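Upper Level Studio, Centon Building

The studio on the upper level of the Centon Building is part of the Wastach workplace collection, a record of offices and shared work areas kept by the Property Services Unit. Fit-out of the level was completed in December, and the gallery was last updated on 15 January 2019. The studio has a floor area of 251 square metres and is finished in white throughout.
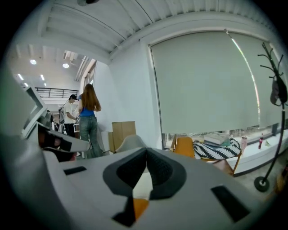 Staff from Turkevix and Tóth share the level under a single booking arrangement. The walls and ceiling were repainted in the same colour at the request of both tenants, and the black metal railing was retained from the earlier layout.

Enquiries about the collection, including requests for larger copies, should be directed to Blandine Vasseur, Property Services Unit.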